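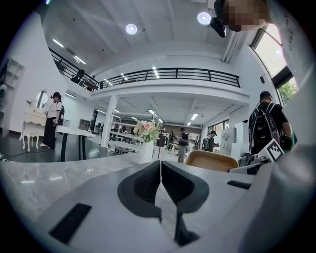 Who gets Brallitz's open spot in the Nirnemside Rocket League league next season?

Plumer does. The team locked up its place with a 4–3 win over Kratochvíl in the qualifier final, and what a final it was.

Plumer came into the best-of-seven as the lower seed and promptly lost the first two games, the second one by five goals. Kratochvíl looked faster to every ball and kept winning the kickoffs. Then Plumer slowed things down, started playing the ball off the back wall, and took game three in overtime on a flick from midfield that had the chat scrolling too fast to read.

From there it was back and forth. Kratochvíl grabbed game five, Plumer answered in six, and the decider was tied 2–2 with 40 seconds left. A missed clear from Kratochvíl rolled loose in front of an open net, and Plumer's third player came flying in off the side wall to bury it. Fantastic stuff.

The open spot has been up for grabs ever since Brallitz dropped its Rocket League roster in February to put everything into its fighting game players. More than 200 teams signed up for the open bracket, a record for the league, and the stream of the final peaked at 3,000 viewers – also a new high.

Kratochvíl isn't out of it yet. As runner-up, the team goes straight into the last-chance bracket, where 5 teams will play for one remaining place. On this form it would be hard to bet against them.

Plumer says it will keep the same three starters for the new season and is looking for a substitute. Its first league match is against the defending champions, with kickoff at 7 p.m. The full schedule for the other teams comes out once the last-chance bracket wraps up, and all seven games of the final are up on the league's channel – start with game three if you're short on time.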